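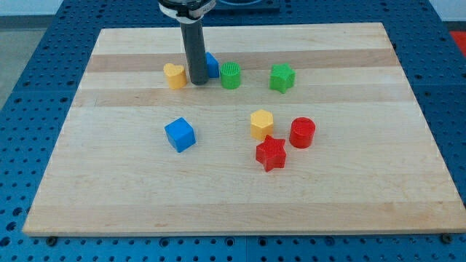

About Wusaldale Board and Block

Wusaldale makes two kinds of product: laminated hardwood boards for kitchens and classrooms, and small shape blocks for sorting, stacking and early geometry. The boards came first. The blocks were added when several of our school customers told us they were using the boards as play surfaces and wanted something of a suitable size to put on them.

We sell to preschools, elementary schools, occupational therapy practices and a number of kitchen shops. The catalog is short. It lists 40 items, and most of those are size or color variations of the same few patterns.

Boards

All boards are glued up from strips of maple laid side by side. The strips are sorted for straightness and moisture content but not for color, so a finished board will show both cream and tan bands. We do not stain or bleach the wood to even this out. Customers who need a uniform surface, usually for photography or for visual discrimination work with children, can ask for a selected board when ordering. Selected boards take longer and cost more.

The largest standard board is 530 mm on its long side. Strips run parallel to that side on every model. Edges are eased by hand after sanding and the corners are left square unless the order says otherwise. Boards leave the shop with one coat of food-grade mineral oil.

Maintenance is the same for kitchen and classroom use. Wipe with a damp cloth, dry upright, and oil when the surface looks chalky. Do not soak a board or put it through a dishwasher. A board that has cupped slightly can often be recovered by laying it with the raised center upward on a flat surface for a few days. If it does not come back, contact us before sanding it. A board that has been used with raw meat should not be moved over to the classroom shelf, even after resurfacing.

Blocks

The blocks are plastic. They come in red, yellow, green and blue, and the shapes include hearts and cylinders as well as the usual squared forms. All of them are short prisms, meaning that the top and bottom faces are the same outline and the sides are straight. This lets a child stand any block upright on its base and trace around it with a pencil.

Some shapes have a crosshatched top face. The texture gives the fingertip something to find and makes a light-colored block less slippery when another is placed on it. It also holds crayon wax. A soft toothbrush and dish soap will remove most of it.

Blocks are sold in sets or singly. Single replacement blocks are matched to the current color run. Color runs vary slightly, and a replacement green may be a shade off from a green bought several years earlier. Schools that grade children's work by exact color pairs should replace a full color at one time.

The blocks are small. They are not suitable for children under three.

Use in the classroom

A board and a handful of blocks will cover a fair amount of early math. The activities below are the ones our customers report using most, and a printed sheet for each is packed with every classroom order.

Sorting by color, then by shape, then by both. The second change of rule is the hard one for most four-year-olds, and teachers generally leave a day between them.

Position words. The bands in the wood give a fixed reference, so that "behind the heart" or "on the dark strip" can be checked by the child without help.

Copying a layout. Two boards are placed end to end and one child reproduces the arrangement made by another. Start with three blocks. Eight is enough for most second graders.

Tidying. The blocks go back in the tray by shape. Trays are supplied with the Løken sets only — the basic sets come in a cotton bag.

Work surfaces

Boards should be used on a flat, level surface. Perforated metal tables are fine, and the board can be lifted off for washing. On smooth laminate a board may slide when a child leans on it, and we supply adhesive rubber feet on request. The feet raise the board by 3 mm and should be fitted to one face only, leaving the other for use without them.

The company

The shop is in Dosthorpe, in a single-story building with the glue-up room at one end and packing at the other. Strip sorting, gluing, planing and oiling are done there. The blocks are molded for us by Wunanex to our drawings, and are inspected and packed in Dosthorpe. Inspection checks for flash on the lower edge, flatness of the base and legibility of the top texture. Rejected blocks go back to the molder to be reground.

Last year we shipped 3739 boards, more than 50 of them to custom dimensions. Custom work is accepted from October through March, when the school order book is lighter. Send a dimensioned sketch with the order and state the intended use. We do not cut juice grooves or hand holes into boards shorter than 300 mm.

Offcuts too short for boards are bagged and given to local schools for woodworking classes. Collection is from the side door on weekday mornings.

Returns are accepted within 30 days on unused stock items. Custom boards are returnable only for defects in gluing or dimension.

Page last revised September 24, 2022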